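Prüfliste Greiferzelle 2, Standort Lulleck
Wartungsintervall: 90 Betriebsstunden
Prüfer: Yannick Chevalier
Gegenzeichnung: Sylvain Moulin

1. Not-Halt, Funktion: i. O.
2. Netzteil, Zugentlastung: i. O.
3. Befestigung der Grundplatte, Schrauben auf festen Sitz: i. O.
Bemerkung: Eine Schraube nachgezogen, Markierungslack erneuert.
4. Servos, Spiel in den Gelenken: i. O.
5. Servos, Temperatur nach 11 Minuten Dauerlauf: i. O.
6. Leitungsführung am Arm: bedingt i. O.
Bemerkung: Schlaufe unter dem oberen Glied hängt durch. Bei der nächsten Wartung kürzer binden, Bewegungsfreiheit im gesamten Arbeitsbereich prüfen.
7. Leitung vom Handgelenk zur Tischkante: Mangel
Bemerkung: Liegt frei über der Arbeitsfläche. Halter von Skotell bestellt, Lieferung im April. Bis dahin nur reduzierte Geschwindigkeit.
8. Greiferfinger, Klettstreifen auf Ablösung: i. O.
9. Greiferfinger, Schaumkanten auf Ausbrüche: beobachten
10. Nullstellung der Finger nach Referenzfahrt: i. O.
11. Arbeitsfläche, Sauberkeit: i. O.

Restmangel: Position 7. Freigabe mit Auflage bis zur Nachprüfung.
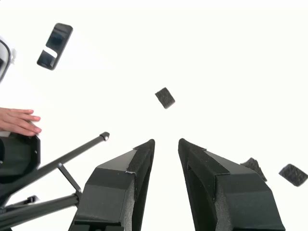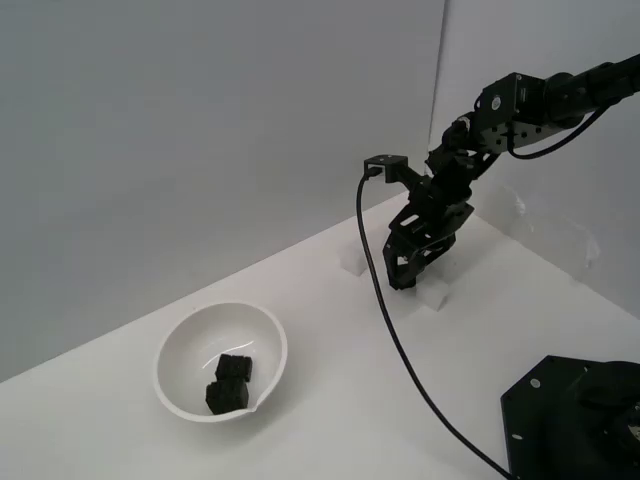

Zelle 2. Erstes Bild: Greiferfinger mit Klettstreifen (Pos. 8, 9). Zweites Bild: Leitungsführung am Arm und auf dem Tisch (Pos. 6, 7).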